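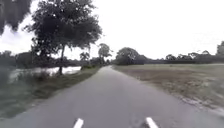 Unit 4. Automated Road Inspection: Changes to the Patrol Job

Course: Maintenance Operations, Cerkent
Revised January 2023

4.1 Background

The Jarkdale depot maintains the service roads between Drivthorpe and the Ridgeway pumping station. Until last year, two-person crews drove each section, stopped at defects, and filled in a paper sheet. Section inspections are now made by an unmanned vehicle that records forward video and position. The crews were kept. Their tasks changed as follows.

Before: drive, look, stop, measure, write up.
Now: review flagged clips, confirm or reject, visit confirmed defects, close the work order.

4.2 Reviewing clips

A reviewer handles up to 50 clips in one sitting, then takes a 20-minute break away from the screen. Each clip is marked confirm, reject, or unclear. An unclear mark sends a person to the site. It does not count against the reviewer.
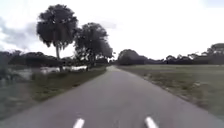
Edge wear is the defect class on which reviewers and software disagree most. The software was tuned on curbed streets, where the edge of the pavement is a hard line. On a road without curbs, where asphalt meets grass directly and the margin has sandy or bare patches, the edge line it draws is unreliable. Reviewers should judge edge wear from several consecutive frames and mark the clip unclear if the frames are soft. Former patrol staff do well at this task. In the depot trial their marks were used as the reference set of 300 clips.

4.3 Skills and grading

Driving hours no longer count toward the senior grade. Review hours and site visits do. Staff who held the patrol grade keep their pay band and complete 25 hours of review training by the end of February. Two points are still open at the depot:

- whether review can be done from home
- who signs off when the reviewer and the site visitor disagree 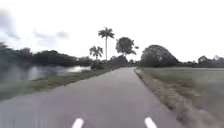 Who is responsible if a defect is missed? The depot is, as before. The reviewer's mark is kept with the clip, and the shift supervisor signs the section record at the end of each day.

4.4 Exercise

Write one page on a manual inspection task at your own workplace. State which steps a machine could record, which steps need a decision, and what the person now doing the task would do with the time. Bring two copies to the next session.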